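3.2 Items left on shared tables

Our second setting was the round table in the lounge at Galtcombe, where people sit with a drink and rarely clear up fully when they go. Lucero and Bravo coded each item as drink, paper or other. Bottled drinks were coded by container, so a bottle of tea and a bottle of water fell into the same group.
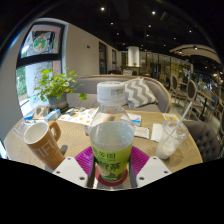
Paper was the hardest group to code. Napkins, cards and leaflets often lay close together, and the two coders first disagreed on 59 of the items. Most of these — mainly booklets and folders — were settled after the rules were reworded.

Figure 3. Drinks and small items on the lounge table.

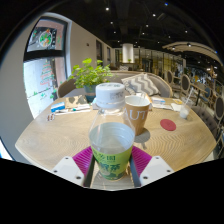 Cups with a straw were coded as in use if any liquid remained, even a small amount. Coasters were left out of the drink group and coded as other. Under these rules, drink containers were present in 84 of the table records, and paper items were present in all but 20.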